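June is when I finally get to the summer drawer, and the white table is by far the nicest place to fold, so most of our Bikcombe laundry gallery ends up there. 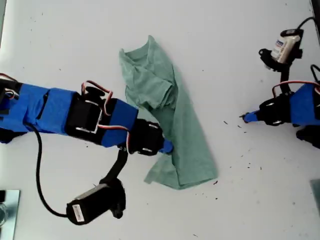
**Do you iron T-shirts before folding?**
Only the ones for going out; the rest get a good smoothing by hand.

Green is my weakness, I'm afraid, and the soft pale ones most of all!

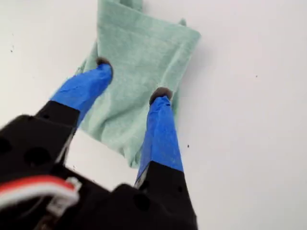

*Pale green, still rumpled*

I like to bring the sleeves in first and fuss with the hem afterward. 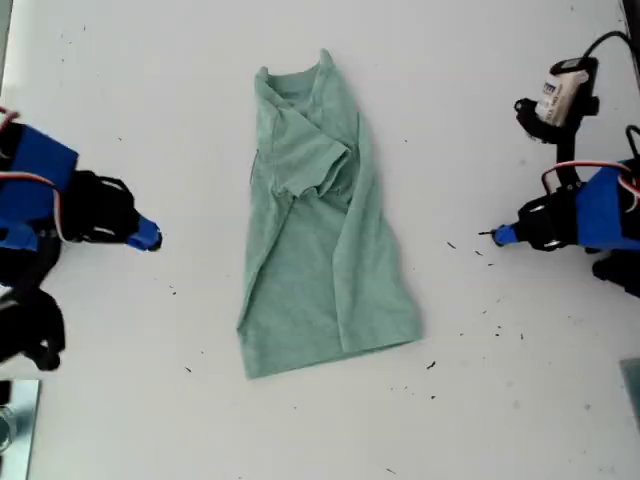
Then it's on to the next one, with a fresh cup of tea close by. 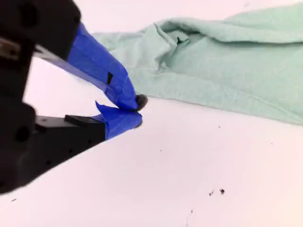
*At the white table*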